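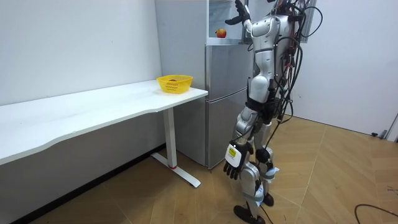 The little room on Ponce, desk side and fridge side

Aug 13, 2021

Quick post, been meaning to get this up since March. People keep asking how we got a proper desk AND a full fridge into the small room, so here's the corner where they meet. Notes by item underneath, in no real order. Typing this on lunch so forgive the spelling.

The fridge
Silver, brushed finish, top compartment open with one apple on the shelf. Red and yellow one. Grocery run is tomorrow.

It's a Stastby, secondhand. Came up the stairs on its back, then stood 24 hrs before we plugged it in like the guy told us. Fingerprints wipe off OK with a barely damp cloth, then a dry one right after. Go with the grain or you get swirls.

The side panel
Lighter than the doors, more of a grayish white. Didn't notice in the listing. Turned out fine becuase that's the side that faces the desk, and the desk is white. Silver toward the room, pale toward the desk. Would have been smart if we'd planned it.

The desk
The Bisitz, long version, white top. $593 plus $60 to get it delivered, and they left it in the lobby anyway. Took 2 of us an evening to build. Legs are white too.

Front edge has a gentle curve to it. Easier on the forearms than the old straight one, which had a corner I hit with my hip every single morning.

The back lip
Small raised bit along the wall side. Pens stop there. Best thing on the desk and it isn't even in the product blurb.

The corner where they meet
Most of the arguing happened over this bit. Fridge is on the back wall, just past the right end of the desk. The lower door comes all the way down, right behind the desk leg, so measure at FLOOR level and not just at the top. First try we measured the top only. Had to drag everything back out.

Other thing, check the door swing before you commit. We taped the arc on the floor with painters tape and left it down a couple of days. Moved the tape 3 times. Still cheaper than moving the fridge.

Walking space
You want to be able to stand in front of the fridge with a door open and still have your feet somewhere. Small room, so everything got pushed to the walls and the floor in front stays clear of furniture. No rug. Tried a rug. Rug caught on the lower door, gone.

Power
Fridge gets its own outlet, nothing shared. Desk stuff goes on the other one. Please don't run a fridge off a strip.

Noise
Get asked this a lot. It hums. Comes on, goes off, you stop hearing it after a week or so. On calls people don't mention it. If you record audio in the same room thats a different story, I'd put it elsewhere.

Cleaning
Desk top: dish soap, warm water, soft cloth. We had a bottle of the Zendodel spray left over from the old kitchen and it's fine on the white but it streaked the silver doors, so desk only. Crumbs collect along the lip, old paintbrush gets them out.

Fridge top shelf gets wiped when it's empty or near enough. So, today.

Still to do
Hooks by the door. Something for the wall above the desk, no idea what. Felt pads under the desk legs, bought them, lost them. Will add more pics once the hooks are up, maybe sooner if I get a free evening.

Comments (6)

Did the desk wobble at all once it was built? Mine does on the left end and I've retightened it twice.

Reply from the author: a bit at first. Loosen everything, stand it where it's going to live, THEN tighten. Fixed ours.

Love the silver next to the white. We went all white and it shows everything, coffee especially.

How much gap did you leave behind the fridge? Manual for mine says one thing and the store said another.

Reply from the author: went with the manual. Would trust it over the store, they just want it off the truck lol

Thanks for the floor level tip, just went and checked and my skirting sticks out way more than I thought. Back to the tape measure. Also please eat that apple before it goes soft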